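共用厨房里的水果：从篮子到冰箱的一段路
课程报告 生活空间与物品使用 第三小组
报告人：乌斯季娜·克拉韦茨（Ustyna Kravets）
组员：Graciela Riquelme，Rekha Hegde，Oleksandra Yatsenko
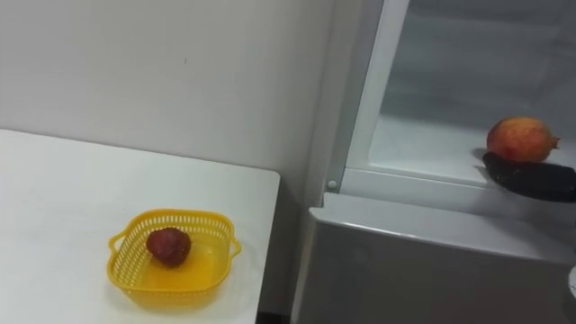
我们小组选的题目是宿舍厨房里水果的存放。最开始的题目很大，叫做“留学生的饮食与空间”，老师看了以后说，这个题目可以写一本书，请我们选一个能在一个月里做完的部分。我们四个人讨论了一个晚上，决定只看一件事：一个人买了水果回到宿舍，到水果进冰箱或者被吃掉，这中间水果放在哪里。在我们的厨房里，答案常常是冰箱旁边的白色桌子。桌子的一个角差一点就到冰箱，中间只有一条窄的缝，人站在桌子前面，转一下身就可以把东西放进去。可是很多水果还是留在桌子上，比如一个黄色的塑料小篮子，两边有提手，里面只有一颗红色的果子。这一颗果子是谁的，要不要收起来，可不可以吃，从篮子上看不出来。我们的报告从这样的小问题开始写。

一、为什么选这个题目

我来自乌克兰，我家里的冬天，苹果放在地下室的木箱里，从来不进冰箱。Rekha的家里天气热，她妈妈把水果买回来就洗，洗完就吃，剩下的很少。Graciela说，她家的厨房桌子中间永远有一个大盘子，水果放在里面，谁走过去都可以拿一个。Oleksandra习惯把什么东西都放进冰箱，连香蕉也放。所以我们四个人住在同一层楼，用同一个厨房，对“水果应该在哪里”有四种想法。

这个区别平时不觉得重要，但是会带来小的矛盾。第一学期的时候，Graciela吃了桌子上的两个橘子，她以为是大家的。橘子的主人没有生气，可是后来他把水果都放在自己的房间里了。Graciela说她到现在还有一点不好意思。我们觉得，这件事情里没有人做错，只是桌子和篮子没有把意思说清楚。

还有一个原因是浪费。我们的冰箱每到星期日要清理一次，由住在这一层的人轮流做。轮到我的那次，我从下面的抽屉里拿出一盒已经坏了的水果，盒子上没有名字，也没有日期。我问了几个人，都说不是自己的。我把它扔掉的时候想，如果这盒水果放在外面，可能早就有人看见，早就吃完了。

二、我们怎么做

我们用了三种方法。

第一种是看。我们每天早上和晚上去厨房，写下桌子上有什么容器，里面有没有水果，水果是洗过的还是没有洗过的（能知道的时候才写，不知道就写“不清楚”）。一个月里，我们四个人一共写了214条记录。有几天的记录缺少，因为Oleksandra感冒，我也去外地参加了朋友的婚礼。缺少的部分我们没有补写。

第二种是问。我们做了一张问卷，只有一页，放在信箱旁边，也请同学转发。收回来的问卷是52份。问卷的第一版有一个错误，我们写了“你的水果放在什么地方”，有人回答“肚子里”，有人回答“超市”。第二版我们改成了“你买水果回来以后，第一个放的地方是哪里”，回答就清楚多了。第一版的回答没有放进统计。

第三种是谈话。我们和同一层的五位同学各谈了一次，每次不超过半个小时，地点都在厨房。我的弟弟Myroslav Kravets在另一个学校学设计，他帮我们看了谈话的问题，并且提了意见。他认为我们的问题太像检查，住在一起的人会紧张。他建议先请对方说一说最近买了什么，再慢慢谈到放在哪里。我们照着他的意见修改了，我个人觉得有用。

三、看到的情况

3.1 桌子

白色的桌子是厨房里最忙的地方，也是管理最少的地方。灶台有规则，水槽有规则，冰箱的每一层贴着房间号，只有桌子没有写明属于谁。记录里，东西在桌子上停留的时间差别非常大。有的袋子放下来几分钟就拿走，有的容器从星期日放到下一个星期日，位置也没有改变。

我们注意到，人们把东西放在桌子上，意思不完全一样。根据谈话，我们可以分成下面几种情况：

马上要吃，所以不收。
还没有洗，等有时间再洗。
冰箱里面没有位置。
请大家吃，但是没有写出来。
忘记了。

最后一种是Rekha要求加上的。她说做研究的人喜欢给每个行为找理由，可是她自己多数的时候只是忘记。我们在问卷里也加了这个选项，选的人不少。

3.2 篮子

我们原来不打算写篮子，后来发现谈话里大家都会谈到它。一个水果直接放在桌面上，看的人觉得是有人落下的。同样一个水果放进篮子里，看的人就觉得是有人安排好的，不敢随便动。也就是说，篮子虽然小，但是它在桌子上画了一个范围。

这种塑料小篮子的样子也有关系。它的边上有一排一排的小方孔，拿在手里很轻，提手的形状像一个圈，一只手就可以提走。住在我们隔壁的同学说，她喜欢用有提手的篮子，可以从房间提到厨房，再提回去，不需要占用公共的碗。她还说，颜色亮的篮子不容易忘记。这一点我们没有办法证明，只是把她的话写在这里。

但是，有孔的地方如果只在上边，底下是完整的，那么洗完水果以后水不能从底下流走。Graciela用自己房间的一个类似的篮子试了一次，放进去刚洗好的葡萄，第二天早上底下还有一点水，挨着底的几颗变软了。后来她在底下放了一张厨房纸，情况好一些。我们只试了这一次，不能作为结论，但是对使用的人可能有帮助。

3.3 最后一颗

“最后一颗”是谈话中最有意思的部分，也是我自己最喜欢的部分。几乎每个人都有经验：一篮子水果，大家吃得很快，到了只有一颗的时候，就停下来了。谁都不拿，它可以在那里放很久。

Oleksandra认为这是礼貌。她说在她家里，拿最后一个的人要先问一圈，问完了，大家都说“你吃吧”，然后才可以拿。在共用厨房里，问一圈很难，有的人在上课，有的人在睡觉，所以这一颗就留下来了。

Rekha不同意。她认为拿最后一颗的人要负责洗篮子，人们不想洗篮子，所以不拿。我们为这个问题争论了很长时间，后来把两种解释都放进了问卷。结果两边的人数很接近，还有一位同学在旁边写：“我拿最后一颗，也不洗。”

从保存的角度看，最后一颗往往是情况最不好的一颗。像草莓、荔枝这样的水果，放在室温下变化很快，等大家客气完，可能已经不好吃了。所以我们在后面的建议里专门写了一条。

3.4 冰箱

我们的冰箱是白色的，就在桌子的旁边。按道理，距离这么近，水果应该很快就进去。可是谈话里大家提到的困难和距离没有很大关系。

首先是位置。冰箱的每一层由几个房间共用，高的东西，例如牛奶和饮料，常常放在外面，里面的小盒子就不容易看见。带提手的篮子放进去，提手要占一点宽度，旁边的东西就要移动。有的同学觉得移动别人的东西不礼貌，他宁可不放。

然后是气味。有两位同学说，草莓和别人的泡菜或者葱放在一起，味道会改变。他们用有盖子的盒子代替篮子。盒子可以挡住气味，但是盖子盖上以后里面容易有水汽，这又是一个新的问题。

还有一个原因比较简单：打开冰箱门，看见里面很满，就关上了。一位同学说：“我打开，我看一看，我想，晚上再说。”到了晚上，他也会这样想。我觉得这句话说得很准确，因为我自己也是这样的。

四、一个小的试验

根据上面的情况，我们在厨房里做了一个小的改变，时间是两个星期。

我们向房东公司Sarnia的办公室申请，得到同意以后，在桌子靠墙的一边用胶带分了两个区域。左边写“大家可以吃”，右边写“请不要动，今天收走”。字用了中文和英文，Oleksandra又加了乌克兰文，因为这一层有几个人会读。每个区域放一支笔和一些小纸条，可以写房间号和日期。

第一个星期，左边的区域基本上是空的。大家经过的时候会看一眼，但是不放东西。我们分析，可能是没有人愿意做第一个。所以到了第四天，我们四个人自己买了一些橘子，放在左边，写上“请吃”。晚上橘子就没有了，只有一个还在，又是最后一颗的问题。

第二个星期，情况比较好。有同学放了香蕉，有同学放了一包家里寄来的干果。右边的区域一直有人用，但是“今天收走”这四个字执行得不太好，有的东西放了三天。纸条上写日期的人很少，写房间号的人比较多。我们想，写房间号是保护自己的东西，写日期是提醒自己，人们对前面一件事更积极。

试验中也有失败的地方。胶带在擦桌子的时候会翘起来，下面积了灰，桌面变得有一点脏，我们用了酒精才擦干净。下一次应该用可以移动的托盘，不要在桌面上贴东西。Graciela在一个叫Plestier的二手小店里看过一种浅的托盘，价格合适，但是我们的试验已经结束，没有买。

五、费用

老师要求每个小组写清楚费用，所以我们列在这里。课程给每个小组的上限是500元，我们一共用了168元，用在打印问卷、胶带、笔、纸条、橘子和一瓶酒精。剩下的钱没有领取。收据由Rekha保管，和报告一起交上去。

六、讨论

在Hnatiuk老师的课上，我们读过一个说法，就是公共空间里的物品会“说话”，它们告诉人可以做什么，不可以做什么。开始我不太相信，我觉得是人在说话，物品只是物品。做完这个项目，我的想法有一些改变。一个放在桌子上的篮子，确实让经过的人做了一个判断，虽然这个判断每个人不一样。Graciela看到的是邀请，Oleksandra看到的是别人的东西，我看到的是一件还没有做完的事。

我们认为，共用厨房的规则不一定要很多。规则多了，大家也不读。灶台上面的那张规则有一整页，谈话的时候我们问过，五位同学里没有一位能说出第三条是什么。我自己回去看了，第三条是关于抽油烟机的。比较有用的可能是很短的字，写在东西的旁边，比如“请吃”。

这个项目的不足之处也要说明。第一，我们只看了一个厨房，而且我们四个人就住在这里，大家知道我们在做记录，可能会比平时更整齐。第二，时间在一月，天气冷，水果在室温下能放得比较久，如果在夏天做，结果应该不同。第三，问卷的人大部分是我们的同学和同学的朋友，不能代表所有住宿舍的人。第四，我的中文和Graciela的中文都还在学习，谈话的时候有些玩笑可能没有听懂，录音我们听了两遍，有一位同学说的方言请了别人帮忙。

七、建议

下面的建议是写给我们这一层的，也交了一份给学生刊物Gitenness，他们说可以缩短以后登出来。

水果放在桌子上过夜，请写日期。
愿意分享的水果，请写“请吃”，两个字就可以。
篮子里只剩一颗的时候，看见的人可以直接吃，不用问。
吃完的人把篮子冲一下，放回原来的地方。
草莓、荔枝这类容易坏的水果，尽量当天吃完，或者放进有盖的盒子再进冰箱。
底下没有孔的篮子，洗好的水果要先晾干，或者垫一张纸。
星期日清理冰箱以前，在群里发一条消息，等两个小时再扔。

第三条在小组里投票，三票同意，一票反对。反对的是Oleksandra，她说她还是会问一圈。

八、分工

问卷设计和统计：Rekha Hegde
谈话和录音整理：Graciela Riquelme，Ustyna Kravets
厨房记录：全体组员
标签和翻译：Oleksandra Yatsenko
报告写作：Ustyna Kravets，由全组修改

感谢接受谈话的五位同学，感谢Myroslav Kravets对问题的意见。问卷的原文和记录表在附件一和附件二，附件二里标“不清楚”的地方，是真的不清楚，请老师谅解。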